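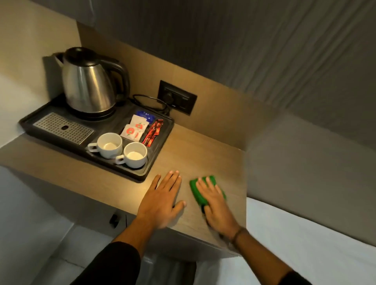 Rurna Kids > Things Around Us > Why is there a kettle in the hotel room?

When you stay in a hotel, you may find a small tray with things for making tea and coffee. It is called a hospitality tray. Hospitality is a long word, and it means being kind to guests.

The biggest thing on the tray is the electric kettle. Many kettles have two parts. The lower part is the base, and it stays joined to the wall by a cord. The upper part holds the water, and you can lift it off. So when a grown-up pours the water, the cord does not come along.

How does the water become hot? Electricity goes through a piece of metal at the bottom of the kettle. This metal gets very hot and gives its heat to the water. At sea level water boils at 212 degrees Fahrenheit. Then a lot of steam is made, and in most kettles the steam reaches a little switch and turns it off - click!

The tray also has different places for different things. Cups stand in one place, so they do not slide when somebody carries the tray. The small paper packets are called sachets (say "sa-SHAYS"). One sachet is usually enough for one cup. Inside can be tea, coffee or sugar, and the paper keeps it clean and dry until a guest opens it. Long thin sachets are called sticks.

In the Skinden Hotel in Rarnside there are 79 rooms, and each room has its own tray. Every morning the cleaners look at what was used and put new sachets.

Please remember: boiling water and steam can burn your skin. Always ask a grown-up to use the kettle.

New words: base, cord, sachet, steam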